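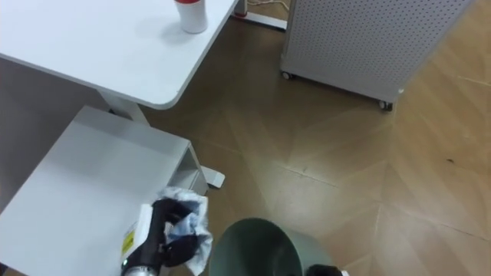
Search this site Enter keywords Go

Evening cleanup at Pristar's Landeg office has a new helper, and the people who work there are thrilled! Since February a two-armed robot from Cutoteo has been learning the small jobs that used to eat up the end of every shift, such as picking up the crumpled paper people leave behind and getting it into the round trash bin. A cup with a red lid on a white desk is another matter, and for now the robot leaves drinks to their owners.

Tibor Dobos, who leads the office crew, said the robot covers 40 desks a night on one floor. His team of 3 kept all of their hours and now spends them on the repairs and room setups that always got pushed to the next week.

"I used to go home with a sore back," Dobos said. "Now I get to fix things, and I love that part of the job. Last week I finally got to the squeaky doors!"

The crew also picks which tasks the robot learns next, and staff have already dropped 200 suggestions in the box by the elevators (watering the plants is well ahead). Pristar plans to add a second floor once the crew has finished its training on the controls.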